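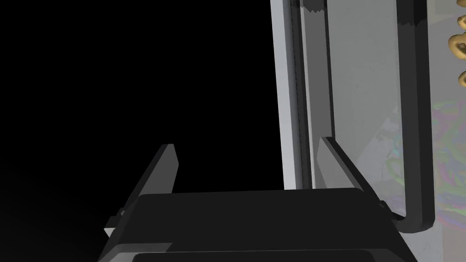

Leltwood is a research laboratory that studies how robots can learn household work in simulation before they are trusted in a real home. Our main line of work, the Vudari method, trains a robot on many short attempts at the same task in rooms that exist only on a computer. Much of the difficulty lies in the moments before contact, when the two fingers of the gripper are still spread apart and a pale panel and a hazy sheet of glass stand directly ahead. The robot must judge distance to a see-through surface from a view close to its own hand, and older methods often judge it badly.

The laboratory was founded by Algirdas Grigaitė, who remains its director, and it now has a staff of 21. We occupy the upper floor of the Nevitz building and share computing facilities with the Wyss group on the floor below.

Our Research

The Vudari method compares what the robot expected to see with what it then saw, and gives more weight in training to the attempts where the two disagree.

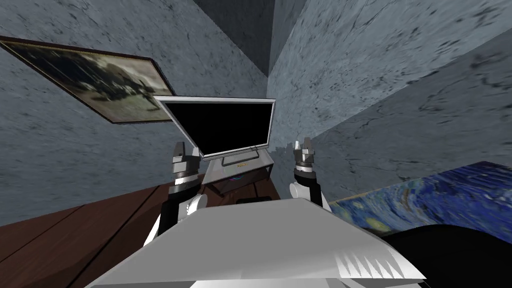

In our most recent study, the method was trained on 3,775 simulated attempts across 20 room layouts. Robots trained in this way completed more of their assigned tasks than those trained on the same attempts with equal weight. The gain was largest in rooms with glass or dark, shiny surfaces - the cases that had given us the most trouble in earlier work. In three of the layouts we found no gain, and we are still studying the reasons. 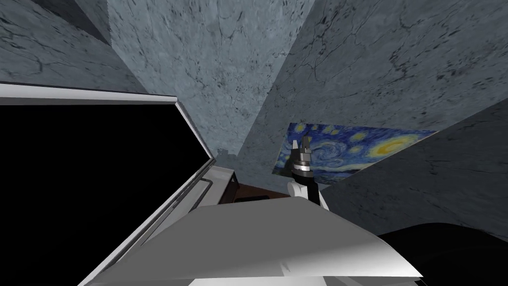 Results of this kind are published in full, including the layouts in which the method did not help. Room files and training code are released with each study, and other laboratories are welcome to use them for teaching and research.

Working With Us

Leltwood accepts visiting students each February. Applicants should send a short letter and one sample of written work to the director's office at Nevitz.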